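Two Days at the Dalivitz Shared Workshop
September 2025

I finally made it to the Dalivitz open days, and I'm still buzzing! I'd been reading Jouko Manninen's build notes for months (he's the one behind the Druveo gripper, the hand-held kind with a trigger), so when he wrote that visitors could come in and try it, I packed a bag of old shirts and got on the early train.

The workshop sits behind the Irport building, up one flight of stairs, and it's bigger than I pictured from the posts. Sign-in took a minute, coffee was 3 dollars, and then you're free to wander. The first table had printed parts at every stage, including a box of failed fingers that Jouko lets people bend and snap. I spent far too long there. The early ones are stiff as a ruler. The newer ones give a little at the tip, and you can feel the difference right away when you pinch a piece of cloth.

Jouko's goal is an arm at home that can sort and fold his family's wash. He started with socks, got bored, and jumped straight to shirts, which he admits was rash. Cloth is so hard! It slides, it twists, it hangs in a different shape every time you pick it up. His plan is to collect 80 good folds by hand first and teach the arm from those. 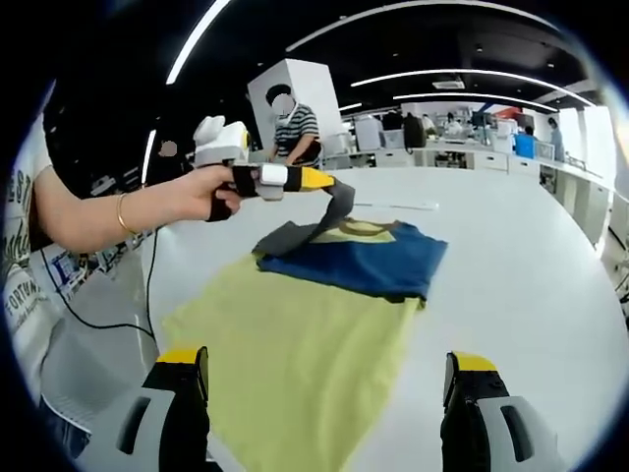

My own first try was terrible. I squeezed the trigger much too hard and dragged the whole pile with me. Jouko told me to go in low, close slowly, and lift before pulling sideways. By my tenth go I had a sleeve folded over that I was proud of, and a sore thumb.

After lunch there was a talk on the Asfaw board, the little motor controller several members are using now. I followed maybe half of it, but the part on current limits was great, and I've already changed mine at home. The parts for one came to 60 dollars, less if you go in on an order with someone.

The second day was quieter, so I got to ask my dumb questions. Yes, you can print the fingers on a cheap machine. No, don't skip the soft pads. Keep the cable long and let it hang to one side, or you'll fight it all day.

They're doing another one in October, with room for 10 people at the build tables. Bring your own cloth, and get there early if you want the good stool.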